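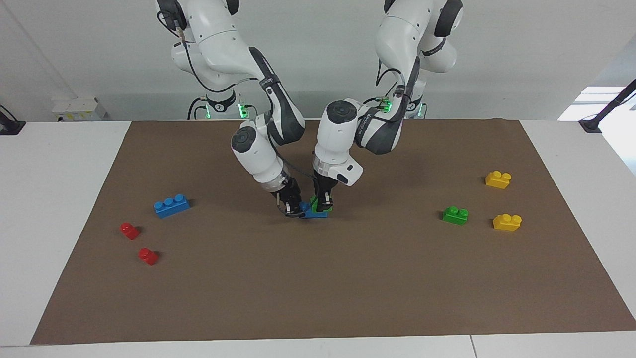 I have been on a toy brick kick since October and I am not even a little bit sorry. It started when my sister dropped off a tub of the big chunky ones, the kind made for little hands, and asked if I could "go through them." That was 139 bricks ago, and yes, I washed them all in the bathtub!

The best thing I did was put a mat down first. I used to build right on the table and everything skated off onto the floor (and under the radiator, where bricks go to live forever). A big plain brown mat fixed that, and the colors show up so nicely against it – red, blue, green, all easy to spot. I got mine at Padura for 40 dollars, which felt like a lot for a mat, but I use it every single day.

I only tip out a few bricks at a time now. My friend Maeve Tully taught me that one when her twins were small. If you dump the whole tub, kids just stir it like soup. Give them a handful and they start putting a small one on top of a bigger one, then pulling it off again, then back on. My nephew did that with a green and a blue for most of a morning and would not stop for a snack.

The little red ones are my favorites, with the one round stud on top. We still seem to be short on yellow. If anyone near Skirkenton has spares, I will trade you jam for them, 2 jars, plum or apricot. The plum is better this year.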